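Measure the Water Before You Blame the Beans
Jeanine Koster

Most advice on making better coffee at home starts with the beans and moves on to the grinder. Water gets a sentence near the end, usually a suggestion to filter it. I think the order is wrong.

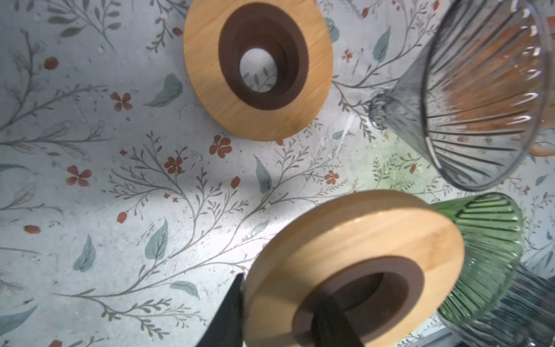 A cup of filter coffee is nearly all water, and the small mineral content of that water has a direct effect on what is extracted from the grounds. Two values matter most. The first is hardness, the calcium and magnesium content. The second is alkalinity, the capacity of the water to neutralize acid. They are often reported together and often confused, but they can vary independently. Water with high alkalinity will flatten a bright coffee no matter how carefully it is ground. Water with almost none can make the same coffee taste sharp and thin.

I lived in Skosdale for 7 years and bought light roasts that tasted of chalk. I changed the grind, the dose and the pouring schedule, and kept notes on all of it. When I moved to Jiltitby I took the same grinder and the same recipe, and the first bag I opened there tasted like the label said it would. The town supply in Jiltitby is softer and much lower in alkalinity. I had spent a good deal of time adjusting variables that had a small effect while ignoring one that had a large effect.

Everett Kapoor, who roasts for Fernandes, objects to this argument. His position is that customers who start mixing mineral solutions will stop paying attention to freshness, and that stale beans are the more common fault. He may be right about the frequency. I still disagree about the order of work. Stale coffee can be identified from the roast date at no cost. Unsuitable water gives no such warning, and a person can live with it for years.

The test is cheap. A drop kit for hardness and alkalinity takes under 5 minutes to use, and many water utilities publish the figures anyway. If alkalinity is high, dilute tap water with distilled water, starting at equal parts, and brew the same coffee both ways on the same morning. Change nothing else. If the two cups taste the same, go back to the grinder.

Jug filters deserve a separate note. Some reduce hardness and alkalinity, some mainly remove chlorine, and the box does not always make clear which. The effect also falls off as the cartridge ages – a filter that worked in March may be doing very little by summer. Test the output as well as the tap.

Roasters could help by printing the hardness and alkalinity of the water they use for tasting. One shop in Memitville already does this, in small type under the roast date. It takes up 2 lines on the bag.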